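Wollari Robot Notes
@wollarinotes
7/5/25

OK, thread time. I've spent most of the last month rewriting our house rules for humanoid sessions and I'm way too excited about it not to share. Rules are fun! I will die on this hill. (1/n)

Quick background for new followers: I run sessions on full-size walking robots in a small lab, and I write the procedures. The old document was 6 pages, and two of those were a glossary. People signed it on their first day and never opened it again, me included.

The new one fits on two sides of a sheet. One side for before power, one side for after. I'll go through the parts I like best, plus one I'm still arguing with Inger about.

First, the big one for anybody coming over from fixed arms. With a bolted-down arm, cutting power is the safe state. The arm stops, brakes hold, you breathe out. A robot on legs can lose its balance when you cut power. So "hit the button" is still rule one, but it needs a second half: know where it's going to land.

We split stopping into two words and we make people say them out loud during training. HOLD means freeze the task and keep balancing. KILL means power off and accept the fall. Anybody in the room can call either one, visitors too, and you never have to explain yourself in the moment. Talk afterwards.

I stole the two-word idea from the Yadav people, who do it with much heavier machines. Thank you, Yadav people!!

Next: the fall zone. Stand the robot up, powered down and on the hoist. Take its full height, add the reach of one arm, and that's your circle. Nobody's feet inside it while the motors are live. We used to eyeball this and everybody's eyeball was different, mine was embarrassingly small.

And the circle moves when the robot moves! If the robot takes a step, you take a step. It sounds silly written down. Go watch people in any lab, though, and you'll see them pick a spot at the start of the session and stay glued to it.

Now cables, my favorite topic. Cables get their own section on the sheet. Before power: walk the whole length of every line with your hand, from the robot to the wall or the rack. Look for a loop near a foot, a loop near a wrist, and anything that goes tight when the arm is at full reach.

The person who walks the cable is the person who initials it. No initialing for a friend. I got pushback on this and I'm keeping it, because in the old log I found a long run of checks all initialed in the same handwriting with the same pen.

Tabletop work, since so many of you asked about reach-and-grasp sessions. One object on the table at a time until the reach is boring. You want the approach to be so dull that people start looking at their phones (please don't look at your phones). Then add a second object.
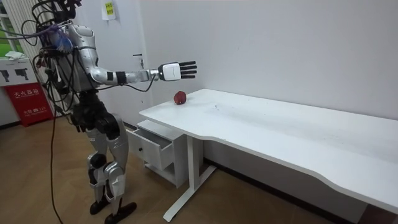 Reach practice: right arm out, one apple on the desk.

Fruit is great for this, by the way. It's soft enough to tell on you. A wooden block will put up with way too much grip and you'll never know, but an apple bruises, and you can slice it afterwards and see how deep the squeeze went. We write the bruise in the log. We have a bruise column! I love the bruise column.

Rule for fruit: once it's been a test object it's a test object forever. It goes in the bin at the end of the day. Do not eat the apple. Somebody always wants to eat the apple.

Pause before contact. Every new reach gets a programmed stop short of the object, hand open, and the operator has to say "go" before it closes. Yes, it makes the session longer. But you catch so much in that pause: the wrist rolled a bit too far, a finger lagging behind the others, the hand sitting high. All of it is easy to fix while the hand is still in the air.

Hands off the table while the arm is in reach of it. That includes "just nudging it back a little." If the object needs to move, call HOLD, wait for the operator to repeat HOLD back to you, then move it. The repeat-back is the part people skip, so that's the part I nag about.

Furniture! Check the furniture! Drawers, chair arms, table legs with feet that stick out. A robot that tips sideways will find the one hard corner in the room. "Drawers shut" is now a line on the before-power side. I forget it more than anyone.

Doors, too. If a door opens into the fall zone, either it's locked from our side with a second way out, or there's a person posted on the other side of it. A sign alone doesn't count. I've watched people read a sign while opening the door it was taped to.

And keep a clear path to the fire extinguisher. Batteries, people. Ask your battery supplier which type you need and what they want you to do with a swollen pack, get it in writing, and put the answer on the wall where a stranger could find it.

Okay, logging. This is where I get really annoying at parties. Between the start of the rewrite and now we logged 313 reaches. Every one has the operator, the object, the stop word if one was used, and a free text box. The free text box is where all the good stuff is.

My favorite entry in full: "arm fine, human jumpy, swapped human." Perfect log entry. No notes. We've made "swap human" a normal thing you can ask for with no questions, and people do use it, mostly late in the afternoon.

From those logs: HOLD gets called a lot. KILL got called 2 times, and both were good calls. One was a funny noise from a knee. The noise was a loose screw in the shell and it took ten minutes to fix, and I bought that person a coffee anyway. If you grumble at someone for stopping a robot, they won't stop it next time.

The bit Inger and I are fighting about (nicely): should the operator be allowed to also be the spotter for slow arm-only moves, with the legs just standing? Inger Snorradóttir, who has been at this much longer than me, says no, never, two people or no power. I wrote an exception in. She crossed it out. I wrote it in smaller.

Her argument, which I have to admit is good: the operator is looking at the hand. Always. That's where the interesting thing is happening. So somebody has to have the job of looking at the feet, and the job has to be only that.

Typing that out, I think she just won. Taking the exception out. Inger, if you're reading this, don't be smug.

So the spotter rule as of right now: spotter watches feet and hips, holds the stop, talks to no one except the operator. Swap every half hour, sooner if you catch yourself admiring the hand.

A few people asked about formal standards. Please do read the real ones for industrial robots and for risk assessment, your safety person will have copies. A house sheet sits on top of that stuff, it doesn't replace it. Legged machines are an awkward fit with a lot of what was written for fixed ones, so write down how you handled the gap and date it.

Also, when you change a rule, leave the old one visible with a line through it for a while. The folks at Gratomeo do this and I copied them. New people learn tons from seeing what we used to think was fine.

Replying to a DM here as it's a good one: "we're three students and one robot, is this overkill?" You can do the short version! Two stop words, fall zone, hand-walk the cable, drawers shut, spotter on feet. Tape it up next to the hoist and you're ahead of where we were for a long time.

Another one: does it slow you down? First week, yes, a lot, I was grumpy. After that the before-power side takes less time than making tea, and we lose fewer sessions to dumb stuff like a snagged line.

I'm taking the sheet over to Welton later in July to try it on a crew who've never seen it. They're going to hate the cable section. Can't wait!

If you have a house rule for walking robots that isn't on here, please drop it in the replies, especially anything about lifting them back up after a fall. That part of our sheet is one sentence long and the sentence is "get help."

Adding one from the replies already: tie back long hair and take off lanyards before you go anywhere near the hoist. Can't believe I didn't have lanyards. Going on the sheet tonight.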